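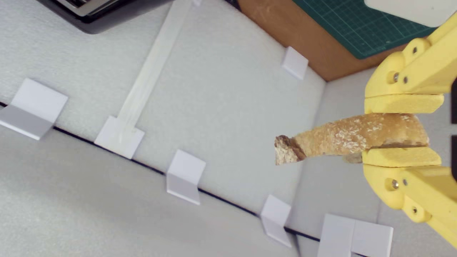 Sunita Mishra, Bernardo Leitão and Kagiso Zulu
Swanepoel Centre for Household Finance

4. Irregular spending and the savings buffer

Each of the 27 households kept a spending diary for nine months. Entries were sorted into fixed bills, regular spending (food, fuel, transit) and irregular spending. The last group covers costs that a household could expect over a year but could not date in advance. Transfers between a household's own chequing and savings accounts were left out.

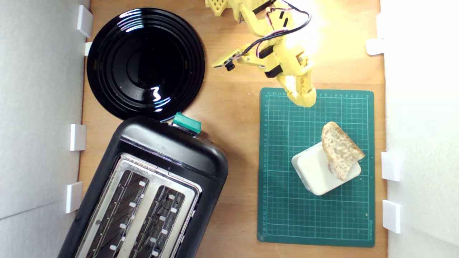 Small household goods were the hardest irregular costs to code. Diary keepers seldom planned for them and often entered them under groceries when both were paid for at the same till. A two-slot toaster or a round plate, such as those in Figure 2, was coded as irregular whatever its price. Goods bought as gifts were coded separately. Where the receipt was missing, we used the amount in the diary and flagged the entry.

Recoding moved spending out of groceries in 23 households. The change in any one month was small, but it fell unevenly, and months with a flagged entry were more likely to end with a draw on savings. We did not adjust for household size at this stage. 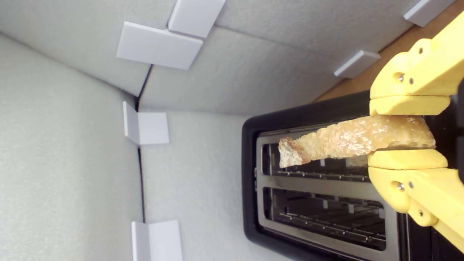 4.1 Labelled accounts

Seven households held a separate account labelled for repairs and replacements. They drew on general savings less often than the others. The group is too small to support a test, and these households may have been more careful budgeters before they opened the account. Income at entry was similar in the two groups.
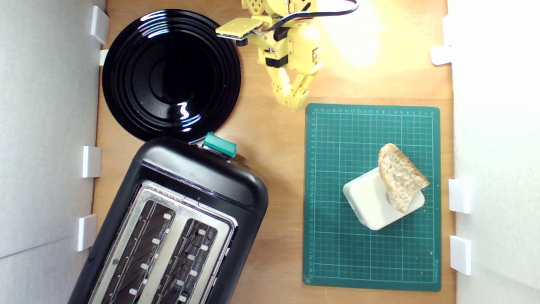

Jacobus Le Roux, commenting on a draft, argued that the label matters less than the timing of the deposit, and that a transfer made on payday would show the same pattern under any account name. The diaries record the date of each transfer but not whether it was automatic, so the two accounts of the behaviour cannot be separated with these data.

Related items
Payday timing and overdraft fees: the Jedavar diaries
Coding errors in self-reported grocery spending
Hendricks, A.: Rounding in household budget records

Last updated 22nd January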